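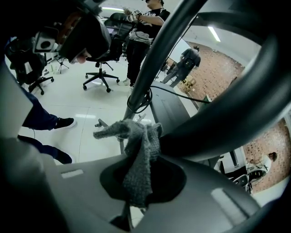 1/ Moving-in thread, because I've been posting bits of this all over the place and people keep asking me the same two things: how do you keep a white floor white, and what's with the gray knitted cloths. Okay! Get a drink, this got long.

Nattawut Kongkaew · 1/30/24

2/ Quick background for anyone new. We moved into room 511 at the Somboon building this month. Our old place had brown carpet that could hide anything. The new one has a white floor and it hides nothing, not one crumb, not one hair.

3/ First thing I learned is that black office chairs and a white floor are a tough pairing. The chairs look great (mesh back, five-spoke base, very grown-up). But every caster picks up whatever it rolls over and then draws with it. I was finding little gray commas all over the room by lunchtime.

4/ So, casters. Flip the chair over onto something soft so you don't scuff the arms. Get a pair of tweezers. Pull the hair and thread out of each wheel, going around slowly, and don't yank. There's way more in there than you think there is. Way more.

5/ If a wheel is really packed, you can usually pull the whole caster straight out of the base. Ours pop out with a firm tug. I can't speak for every chair in the world, so look yours up before you start wrenching on it.

6/ Then wipe the wheel itself with a damp cloth and a drop of dish soap, dry it, pop it back in. Roll the chair over a piece of scrap cardboard for a minute. If it leaves a line on the cardboard it's going to leave a line on the floor, so go again.

7/ I did this for every chair on one Sunday with a podcast on and it was weirdly the nicest afternoon of the whole move.

8/ Okay, the cloths. They're plain gray knits, the Skesta ones, 70 cents each at the housewares place down the street from us. I bought one to try, went back the next day and bought a big stack.

9/ Why knit? It grabs. A flat woven cloth slides over grit and pushes it along. The loopy surface on a knit holds on to it, so you fold to a clean side and keep going. Also they scrunch up small and go in a pocket or a corner or basically anywhere.

10/ Why gray? I had white ones at the old place and they looked sad after a single wash. Gray looks the same on day one and day ninety. I will not be taking questions on this.

11/ Fine, one question, since three of you already sent it: yes, a gray cloth makes it harder to see when it's dirty. My rule is that if I have to wonder, it goes in the wash.

12/ Washing them: warm, no fabric softener (it coats the fibers and then they just smear), and keep them away from anything with Velcro. I lost a good one to the strap on a bag. It came out looking like a pulled sweater.

13/ Hang them up to dry if you can. Ours shrank a bit in the dryer and got thicker, and I kind of liked that for the heavy wiping, but they don't reach into small gaps as well anymore.

14/ FLOOR. My routine at the moment:
Dry first, always. Soft broom or a dust mop.
Then spot clean the marks with a barely damp cloth.
Then a proper mop once a week, with hardly any soap in the bucket.

15/ The "hardly any soap" part took me a while. I was using a big glug and wondering why the floor felt tacky and got dirty again within hours. That was the soap! Leftover soap is basically dirt glue. Cut it way down and the floor stays nice for days.

16/ Black sole marks: try a dry cloth first, with some pressure and small circles. A lot of them come right off with no product at all. If not, damp cloth with a little baking soda, very light, then rinse. Test in a corner, please. I don't want messages.

17/ Someone asked if we make everybody take their shoes off. No. It's a working room, people come and go, everyone's in sneakers, and I'm not going to be the guy guarding a shoe rack. There's a mat outside the door. The mat does a lot.

18/ Chairs, part two. The newest one is an Arkholm and it was $136, and that was after I sat in every chair in the showroom like Goldilocks. Mesh back was the one thing I wouldn't budge on. I run warm, and summers on the fifth floor are going to be something.

19/ Mesh tip: dust settles IN it, and wiping just moves it around. Use the brush attachment on the vacuum, from the back side, on low. Then the knitted cloth, slightly damp, top to bottom. Let it dry before you lean on it in a light shirt. Ask me how I know.

20/ And park the chairs somewhere on purpose at the end of the day! When they're left wherever people stood up, you end up mopping around them, and after a couple of weeks you can see exactly where you mopped around them.

21/ Boxes. Yes, there are still cardboard boxes on the floor by the wall. I've made my peace with it. The stuff in them is either cables or things I forgot we own, and if I haven't needed it by the end of February it's getting donated.

22/ One thing about cardboard on a white floor, though: it sheds. That fine brown dust collects along the bottom edges. I pick the boxes up when I sweep instead of going around them. Takes a minute and the difference is huge.

23/ Also don't leave a damp box sitting. One of ours got rained on during the move and I only caught it because the bottom felt soft. It had started to leave a tan shadow on the floor. It came up with warm water and a lot of rubbing, but I was sweating.

24/ Small stuff that lives on the floor, like tripods. Check the rubber feet. Old ones go sort of gummy and leave dark dots. I wiped mine with a bit of rubbing alcohol and that was that. If the feet are really far gone, replacements are cheap and they just push on.

25/ Storage is the part I haven't solved. I want a shelf unit on the box wall and I've been going back and forth on the Furberg. It's the right height, but it's deep, and I know exactly what happens with deep shelves. Things go to the back and live there forever.

26/ The other option is hooks and a narrow ledge. Bags on hooks would be a dream. Right now backpacks stay on people or end up on the floor, and I keep sweeping around somebody's water bottle.

27/ If you own the Furberg, please tell me how it holds up with heavy boxes on the bottom shelf. And does it sit flush to the wall or does it need that weird spacer? The listing shows both and I can't get a straight answer.

28/ Where the cloths live: one by the door, one by the sink in the hall, and a loose one that travels. The traveling one is always bunched up somewhere, never where I left it. I used to fold it. I have stopped folding it.

29/ Things I bought that were a waste of money:
— a spray that promised "streak free" and was the streakiest thing I've ever used
— a mop with a little built-in tank that leaked on the way home
— chair mats. They slid. All of them slid.

30/ Things that earned their spot:
— the 70 cent cloths, obviously
— tweezers
— a dustpan with a rubber lip, so you don't get that line of dust that never goes in
— the doormat

31/ Somebody is going to say get soft casters, and yes, I know! The rubbery rollerblade style. I have a set of them on the way for one chair as a test. If they're quieter and leave fewer marks I'll swap the rest over. I'll post when they've had a couple of weeks of real use.

32/ How long does all this take? On a normal day, roughly ten minutes. Sweep, spot wipe, chairs back where they go. The mop day is longer and I won't pretend I never skip it.

33/ The thing I'd do differently is the order. I unpacked first and cleaned second, so I was lifting everything twice. If you're moving into a bare room, do the floor before a single box comes in. Clean the casters BEFORE the chairs cross the doorway. I was so tired that day that I just rolled them in.

34/ Adding one from the replies: a tennis ball with an X cut in it, on the end of a broom handle, for scuffs you don't want to bend down for. I tried it this morning. It works really well and I looked ridiculous.

35/ Also from the replies: no, I don't have a link for the cloths. The shop doesn't do online. Any plain knitted dishcloth should get you close — look for loops, skip anything shiny.

36/ I'm going to go deal with the cable box now. Send me your Furberg opinions and your shelf pictures, especially if your wall is a little crooked like ours.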